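Practice Kitchens
How a simulation study at Aguiar is changing the way robot arms learn to handle household objects

A robot that can pick up a bottle in one kitchen will often fail in the next. The counter is a different color, the light falls from another side, or something has been left beside the bottle that was not there during training. For researchers in robot learning, this gap between the practiced room and the unfamiliar one has been a stubborn obstacle, and closing it with physical equipment is slow and expensive.

The Skelatlow project, based at the Aguiar research campus, has spent two years examining whether the variety can be supplied by computer. Its method is simple to state. The team builds kitchens in simulation, places a simulated arm in each, and changes the surroundings between attempts while the task remains the same. Counters are exchanged for others of different stone or wood. Furniture is moved. Objects with no part in the task are set down close to the one that matters.

The last of these changes proved the most important. Earlier training sets at Aguiar had presented each object by itself on a clear surface, and the resulting controllers were easily confused by clutter. In the revised set, a bottle may stand with a knife lying directly behind it, so that the handle shows on one side and the blade on the other. The controller must learn that these are parts of a second object and that the bottle alone is to be grasped. 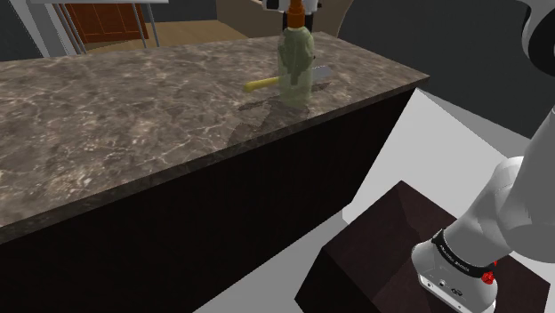
Robot Learning Group, Department of Mechanical and Computing Sciences, Aguiar

A grasp from above, at the cap, is one of several approaches the controller may select. It keeps the fingers well away from the counter and from anything lying on it. It also depends on a fairly exact estimate of where the top of the bottle is, and a small error in height can cause the fingers to close on air or push the bottle over. The group therefore records every failed attempt along with the successful ones, and both are used in training.

The study drew on 110 simulated kitchens. Of these, 81 were used for training and the remainder were held back, so that the finished controller could be tested in rooms it had never encountered. Each kitchen was rendered with its own materials, including polished surfaces whose reflections had troubled earlier systems.

Results were reported internally on 16th January. In the kitchens held back for testing, the controller trained with neighboring objects failed less than half as often as the one trained on clear counters. The improvement was greatest where the second object was partly hidden by the first. Changes to walls and flooring, which the group had expected to matter a good deal, had only a modest effect.

Trials on a physical arm followed at the Sollavbridge laboratory, where a test counter was stocked with ordinary kitchen items. Performance fell in comparison with simulation, as was anticipated, although the order of the two controllers did not change. Most of the remaining errors concerned contact: a real cap can turn slightly under the fingers, and the simulation treats it as fixed.

That finding has set the direction of the next phase. Brorkance, the software package in which the kitchens are assembled, is being extended to represent caps and lids as separate moving parts. The group also intends to add roughly 15 household objects, with preference given to soft packaging and to containers that are only partly full.

The work has limits, and the group's report states them plainly. All tasks studied so far involve a single arm on a fixed base, and no person enters the kitchen while the arm is moving. The extended version of Brorkance is due to be ready for use in September.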